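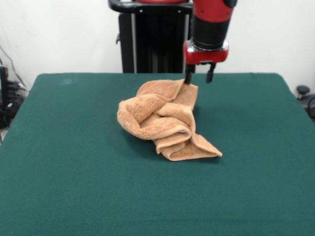 A light-brown towel on green felt.

Leleck Siding and the Jindirell Branch

The survey of the Jindirell branch grade is complete from the junction to the ore bins at Fiore. The last section, between the second trestle site and Leleck, was walked in May, when the creek was low enough to reach the north abutment on foot. Kenji Tillman has drawn the results at the same scale as the 1911 company map so that the two sheets can be laid over one another.

Leleck does not appear on the earliest plat of the valley. The ground was part of a hay ranch until the branch was built, and the name was first applied to a siding and water tank. A post office opened in the section house two years later. The siding is given as 481 feet between switches in the first employee timetable and 484 feet in the second. Wenceslao Troncoso believes that the difference comes from a replaced switch at the east end, where the ballast is of a different stone. No work order for the change has been found.

The town of Fiore stood on the bench above the creek, a little over a mile past Leleck. It was laid out by the Gallness Reduction Company to house workers at its zinc and lead mill. The state mine inspector's return for 1913 lists 142 men employed at the mill and in the two upper tunnels. By 1917 the figure was 211, the highest in any return. The school census for the same year was kept separately and has not been located.

The mill used jigs and shaking tables until 1915, when a small flotation section was added on the downhill side. Concrete footings for both parts remain. Those of the older section are set at an angle to the grade, and the loading track had to curve sharply to reach them. Sławomir Urbańczyk measured the curve from four surviving ties and the edge of the cut. It is too tight for the road engines used on the main line, which agrees with the timetable instruction that cars for Fiore be set out at Leleck and moved by the company's own locomotive.

Production stopped in 1921. The rails above Leleck were lifted three years afterward, and the water tank was sold to a rancher, who cut it down for stock use. The Leleck post office stayed open until 1930. Mail for the few families left at Fiore was held there and collected twice a week.

Two points on the map are still in doubt. The first is the location of the powder house, shown on the company map east of the creek but described in a lease as lying west of it. The second is a short spur near the junction that appears in one photograph and in none of the written records. Ivana Daza is checking the county deed books for both.

Prints of the new sheet can be ordered at the museum desk, and the field notes are in the reading room under "Jindirell Branch, grade survey." Corrections to the list of Fiore residents should be sent in writing to Cherry Mae Dimaculangan, with the source given for each name. Those received by Mon 26 August will be included in the printed list.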